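Stolcombe Public Library District

Position Announcement: Coordinator, Community Lending Collection

Department: Circulation and Outreach
Location: Kashyap Branch, with regular travel to other branches
Schedule: Full time, including some evenings and weekends
Reports to: Dilani Bhattacharjee, Head of Circulation and Outreach
Posted: December 6, 2023

The Stolcombe Public Library District invites applications for the position of Coordinator, Community Lending Collection. The person appointed will manage the daily operation of the District's collection of household, outdoor and hobby items, which may be borrowed by any resident holding a card in good standing.

About the Collection

The Community Lending Collection holds around 4,000 items. Cardholders may borrow kitchen equipment, hand tools, camping gear, sewing supplies, board games, musical instruments and a variety of bags and carriers. Items are held at the Kashyap Branch and delivered to the other branches on request. The standard loan period is 20 days. Renewals are allowed when no other cardholder has placed a hold.

The collection began as a single shelf of cake pans behind the front desk at Kashyap and now takes up most of the lower level of that building. Records for the older items vary in quality. Many have a title and a barcode but no list of parts, and replacement costs were not always entered at the time of purchase. Bringing these records up to the current standard will be a large part of the Coordinator's work during the first year.
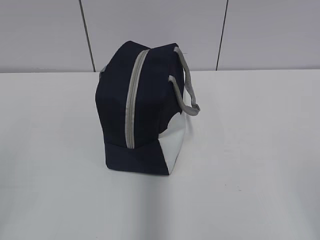 Navy blue soft-sided bag with light gray zipper.

Duties and Responsibilities

The Coordinator will:

Oversee the check-in, inspection, cleaning and repair of returned items, and keep a written log of damage and missing parts.

Prepare catalog records for new items in the Plumum system, including a photograph, a parts list, care instructions and a replacement cost.

Select and purchase new items within the approved budget, and recommend the withdrawal of items that are worn, unsafe or seldom borrowed.

Supervise 5 part-time lending assistants, prepare their work schedules and complete their yearly performance reviews.

Respond in writing to cardholders who dispute a late fee or a replacement charge. Disputes that cannot be settled at this level are referred to the Head of Circulation and Outreach.

Arrange the movement of items between branches with the delivery driver, and confirm that large or fragile items are packed according to District guidelines.

Plan and present public sessions on the care and use of borrowed items. Past topics have included basic knife sharpening, tent setup and sewing machine threading.

Compile monthly loan figures for the District's annual report.

Perform other related duties as assigned.

Required Qualifications

A bachelor's degree in any field, or an equal combination of education and work experience.

At least two years of experience in a library, rental business, museum store, school supply room or similar setting in which items are lent or tracked.

Experience supervising staff or leading a team.

Good written and spoken English, and the ability to explain rules and charges to members of the public in a courteous manner.

Ability to use spreadsheets and to learn the Plumum catalog system. Training will be provided.

A valid driver's license.

Ability to lift and carry items weighing up to 40 pounds, with or without reasonable accommodation.

Preferred Qualifications

Preference may be given to applicants who speak a second language used in the District, who have experience with minor repair work on small appliances or fabric goods, or who have prepared catalog records for objects other than books.

Working Conditions

Most work takes place indoors on the lower level of the Kashyap Branch, which is served by an elevator. The Coordinator will be exposed to dust and mild cleaning products on a regular basis. Gloves and other protective supplies are furnished by the District. Travel between branches is by District van or by personal vehicle, with mileage repaid at the current District rate.

Salary and Benefits

The starting salary will be set according to experience and the District's published pay schedule. Benefits include medical and dental coverage, paid vacation, sick leave, membership in the District retirement plan and partial tuition repayment after one year of service. The position carries a probationary period of six months.

How to Apply

Applicants should submit a cover letter, a current resume and the names of three professional references. The cover letter should state which of the required qualifications the applicant meets and should describe one situation in which the applicant was responsible for keeping an inventory or set of records accurate.

Materials may be submitted through the employment page of the District website or delivered by hand to the administrative office, 116 Porkia Street, Stolcombe. Please write "Lending Coordinator" on the envelope. Incomplete applications will not be reviewed.

Review of applications will begin in January and will continue until the position is filled. Selected applicants will be invited to an interview at the Kashyap Branch, which will include a short practical exercise in inspecting an item and preparing its catalog record. No advance preparation is needed for the exercise. The successful applicant will be expected to begin work in April.

An offer of employment is subject to a background check and confirmation of the applicant's driving record.

Questions about the duties of the position may be directed to Dilani Bhattacharjee through the District's main telephone line. Questions about salary, benefits or the status of an application should be directed to the Human Resources office.

The Stolcombe Public Library District is an equal opportunity employer. Applicants who need an accommodation at any stage of the hiring process should contact the Human Resources office at least three business days before the accommodation is needed.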